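May 2019

Today I was the whole day at the simulated kitchen again. Zamfira Lazăr wants 50 good examples from me before the weekend, and this morning I had 12. The task has the name Trikby in our list: take the thing from the sink area, put it where it belongs, go back to the start. With my own hands I do this without thinking. With the controller I must think about every finger.
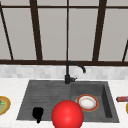
I slept badly, so the first hour was slow. I threw away 6 attempts before the coffee. Paula Anghel told me that I should keep the small mistakes if I correct them, and delete only those where I give up in the middle. The model must also learn how to recover, she says. I understand this, but it is hard for me to leave an ugly movement in the folder with my name on it.

After lunch it went better. I found that if I wait one moment before I close the grip, the plate does not jump. The physics in Ollatix is still strange with thin objects, and I wrote this in the report for Vlad, the third time this month. The kitchen also changes its dishes and food between attempts, so I can't repeat the same path with my eyes half closed.

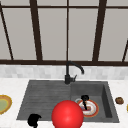 Sink task, a plate with a black utensil across it.

For the utensils I am still too fast. Zamfira watched two of my recordings and said that my turns are "nervous." I think she is right. In January I was even worse, I looked at the old files from Cesov and I could not believe they are mine.

Before going home I changed the starting views, so that not every example begins with the head looking down at the dishes. It is boring work, but Paula asked for it.

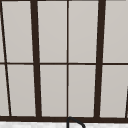
I wrote one question in my notebook today, to ask Paula: Why do we need so many examples of the same easy task?

Her answer: Because the learner copies what it sees, and if it sees only one way, it is lost when a plate lies a little to the side.

Tomorrow I begin with the cups. My right wrist hurts, I must move the chair higher.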